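Clear the table

Dayana Camacho
9/23/21

Quick one, I have ten minutes before the bus.

I want to defend the bare work table. Everybody at Fimovthorpe thinks I'm a crank on this. Fine. I've moved desks 10 times in this job and every time the same thing: week one, a lovely wide top. By week three, mugs, chargers, a stapler with no staples, somebody's birthday card waiting on signatures. Then we complain there's no room to work and Cuevas orders another table. Which fills up too.

A table isn't a shelf. Say it louder. A shelf is for keeping, a table is for doing, and once you start keeping stuff on it the doing moves to your lap. I have seen grown adults fill in forms on their knee next to a six foot desk.

People say bins. OK, bins. I like bins! But the bin goes beside the table, and it gets emptied, or it's just a lower table with walls. We had 516 items in the August clear out (yes I kept the list) and most of it came from bins no one had opened since spring. Trays, same rule. One tray, one end, finish. Coats go on the chair back, I'm not a monster, although a hook would be better and I've asked for hooks.

The argument against is that a clear table looks like nobody's busy. My old boss at Kiteck beleived this completely. Piles meant effort. He also lost a signed contract for two weeks under a pizza menu. 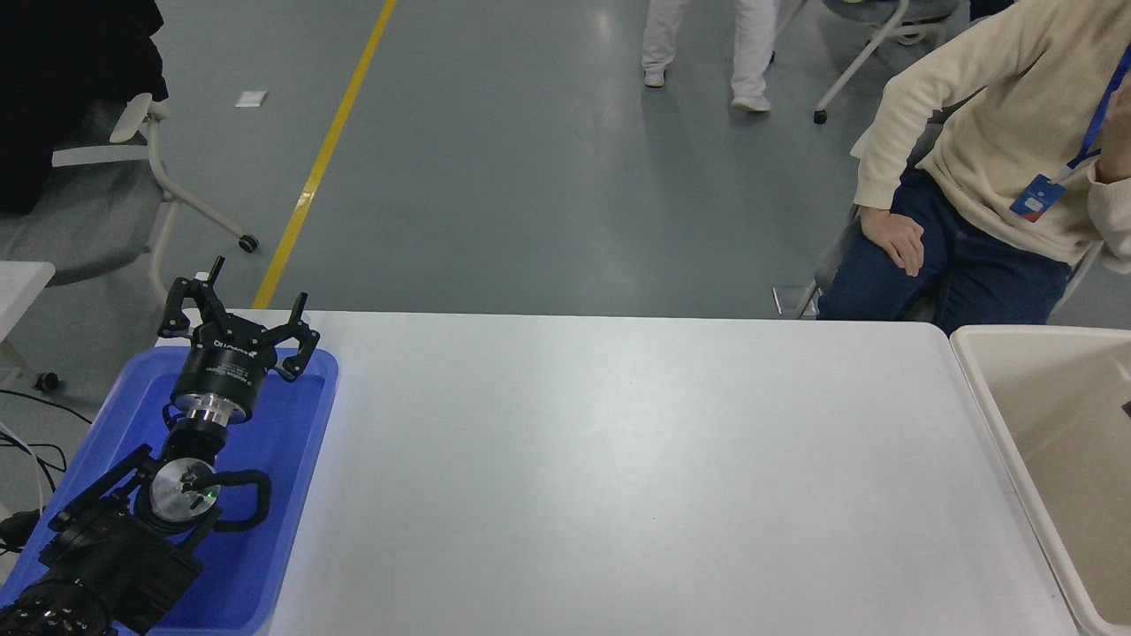
White table, blue tray at the left end, bin to the right. More of this please.

Look at how much top you get. You could unroll a plan on that, or just lean your elbows. Pale surfaces help as well, every crumb shows so you wipe it.

So tonight, before you go, take your things off. All of them, the cactus too. I'll do mine frist. Bus is here.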